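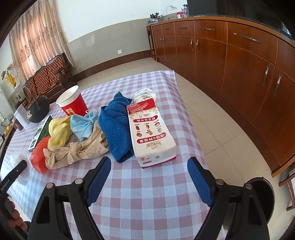
Milk spray (lawn and garden)

Milk spray is a home remedy in which diluted cow's milk is applied to turf or garden plants, usually against powdery mildew and sometimes as a fertilizer. It is widely recommended in gardening columns. The evidence for its use on lawns is thin.

Claimed uses

Supporters say milk proteins harm fungal spores in sunlight, and that the calcium and sugars feed soil life. The mildew claim has had some support from trials on squash and grapes. The turf claims rest mostly on before-and-after stories, with no untreated strip left for comparison. Grass that greens up after a spring spraying may well have greened up anyway.

Recipes vary so much that it is hard to say what is being tested. Some call for 40 percent milk, others for far less, and repeat sprayings are advised anywhere from every 4 to every 7 days. Whole milk can leave a sour smell and a gray film on the blades.

The Porstead plots

The most cited lawn test was run at Porstead by Nurhan Avcı, who sprayed 43 small plots of bluegrass and reported "visibly thicker" growth by November.
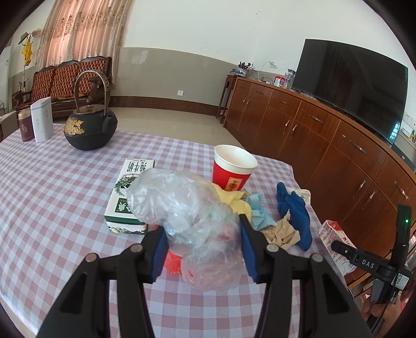

Thickness was scored by eye, by people who knew which plots had been sprayed. Rasha Bitar raised this in a review dated Sep 28, 2018, and also pointed out that the treated plots received extra water along with the milk. A repeat with plain water as the control was announced but has not been published.

Commercial products

Sendoneo sells a dried milk powder for lawns under the name Evar. Its label promises "stronger roots" but gives no root measurements.

See also: Compost tea; Powdery mildew; Baking soda spray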